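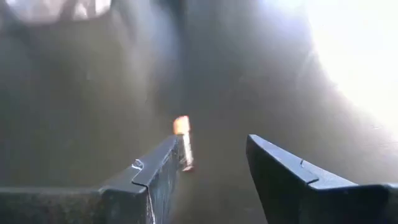

Can I paint the panels before I put the theater together?

Paint them first, while they're flat, and keep the paint out of the slots. A slot with two coats in it is too tight to take its tab, and you'll spend the evening scraping out the color you were so pleased with.

Pavden Tabletop Puppet Theater
Section 4: Painting, Assembly and the Curtain
Revised Friday, March 23, 2018

The kit is cut from birch plywood and arrives in 47 parts, counting the dowels and the screws but leaving out the spare screws, which are our gift to the floor of your garage. Earlier versions of this section claimed the theater could be finished in an afternoon. We have removed the claim. Paint needs a night to itself, and the curtain needs a person who is still in a good mood.

What you need that isn't in the box

Sandpaper, 400 grit
Water-based paint and a small foam roller
Wood glue
A Phillips screwdriver, the kind with a handle
Fabric for the curtain, if you don't care for ours (ours is red, and many people don't)
A damp rag you won't miss

Painting

1. Lay all the panels face up and match them to the parts sheet. The left and right wings are mirror images of each other. They look identical until the glue sets.

2. Sand the faces and outside edges lightly by hand. Go with the grain. You're taking off fuzz, so stop when the fuzz is gone.

3. Wipe off the dust and let the panels dry.

4. Put masking tape over every slot and around every tab. It's dull work and there are a lot of tabs.

5. Roll on a thin first coat. It will look terrible. Leave it alone.

6. When the first coat is dry, sand again with the same paper, wipe, and roll on the second. Pull the tape while this coat is still a little soft.

Note: Chalk paint works fine but shows fingerprints unless you wax it. If the theater is for a child, assume fingerprints.

Caution: Don't stack painted panels overnight, even with wax paper between them. We tried it with the photo sample. It's now one very thick panel.

Assembly

7. Stand the stage floor on its long edge and fit the back panel, working from the middle slot outward. Push with the heel of your hand. A mallet is quicker and leaves round marks.

8. Run a thin line of glue along the tabs of both wings and seat them. Check that the curved edges face the audience. Check again.

9. Lower the arch over the wings. If it stops partway, lift it off and look for paint in the slots.

10. Drive the screws through the back panel into the wings. Leave them a half turn loose until all of them are in, then tighten, going corner to corner.

11. Turn the theater upright on a flat surface and press down on the stage. If it rocks, loosen the screws, press, and tighten again. If it still rocks, try a different surface before you write to us.

Let the glue set overnight.

Caution: The theater is built for puppets. It won't hold a toddler, and it will hold a cat only until the cat notices the curtain.

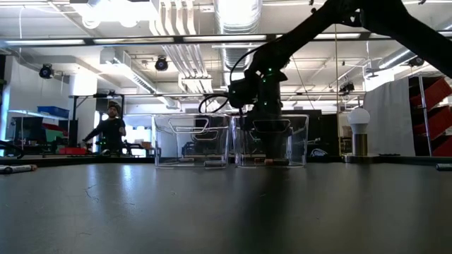 A customer who built the theater for a library story hour wrote to say that step 10 is out of order: "Hang the curtain rod before you tighten anything. With the screws snug there's no give in the wings, and the rod simply won't go in." We tested her method against ours on the shop copy and, after a short silence, agreed with her. The panels have to spread a little to take the rod. Until the printed booklet is redone, treat the curtain steps below as coming between steps 9 and 10. Yes, we know what the numbers say.

The curtain

12. Cut the fabric twice as wide as the opening. A curtain cut to the exact width hangs like a dish towel.

13. Fold over the top edge to make a channel that the rod can pass through easily, and stitch or iron it down. The Trurkix hem tape we sell separately does the job with no sewing. It also bonds well to ironing boards, so put a scrap of cotton underneath.

14. Cut the fabric down the middle and hem the two cut edges.

15. Thread both halves onto the rod, spread the wings gently, and drop the rod ends into their holes.

16. Tie the pull cord to the inner corner of each half, run it through the screw eyes, and knot the ends together behind the back panel. Pull. Both halves should travel. If one half travels and the other sulks, the cord has gone around the rod instead of over it.

Note: If you bought the older Igwe model, the rod holes are smaller and the supplied dowel has to be sanded at the ends. Five minutes should do it. Stop and test often; a dowel that's too thin falls out during the first act.

Finishing touches

17. Glue on the trim pieces. The scallops go along the top of the arch. The stars go wherever a child tells you they go, and then somewhere else.

18. Attach the felt feet, unless the theater will live on carpet.

19. If you're adding the Ronuteck clip light, fasten it to the arch from behind with the bulb turned toward the stage. Keep the fabric clear of it and switch it off between shows.

Care

Dust with a dry cloth. Touch up chips with the leftover paint, which you'll find has dried solid in the jar, so write the color name inside the back panel now while you still know it. Retighten the screws when the arch begins to lean. Curtains can be hand washed, with the rod taken out first.

For missing parts, see Section 5. Please look under the box flap before you call.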